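Trying to find a film about a rowing crew

Girish Malhotra
Saw this on late night telly years ago and can't find the title. A small town rowing club is about to close, the old coach comes back and they enter a race in May. Black and white, I think British. Not the Redholm one, I've checked that.

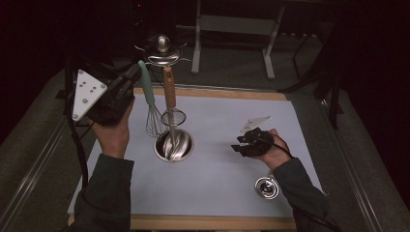
The coach has a bad leg and there's a long argument in a boathouse near the end. Any ideas?

Aoi Maruyama
Could be Etside. It runs 300 minutes if you count all 5 parts, so you may have caught only the last one.

Zakhar Chornovol
No idea but I'd watch it.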